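Setting up the Plavutero for an outdoor screening

I've run the projector at the Grallwood summer shorts night for a while now, and I wrote this section of the manual so Oona Salminen and I can both stop answering the same texts in July. Read it all once before you plug anything in, please!

1. Put the stand on level ground and lock both back legs. Grass is fine, gravel is a pain.

2. Hang the screen before you switch on the projector. You need the white surface up to focus on (I've tried it with a bedsheet, and I don't recommend it).

3. Connect the laptop with the long cable, then the Britberg speakers. Start the volume at 2 and bring it up slowly.

Caution: Don't move the projector while the lamp is lit. Switch it off, let the fan stop by itself, then move it.

4. Open the picture menu and set brightness to 4000 for the opening film. Seija Heinonen likes it lower for black and white stuff - her call, she picks the program.

5. Play the test reel all the way through. Check the corners for blur and listen for dialogue from the back row, not from your comfy spot beside the table.

Note: The lamp counter goes up in hours. Once it passes 600, write it in the notebook and tell me, and I'll order a new one from Britberg.

6. Turn off the laptop's sleep setting. We lost the last minute of a lovely cartoon that way and I still hear about it.
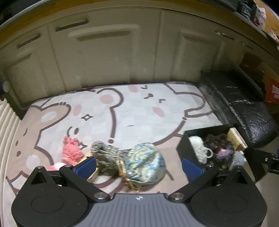 7. When the credits finish, leave the speakers on for the thank-yous, then shut down in reverse order: speakers, laptop, projector. Coil the cable loosely and put it back in the blue bag.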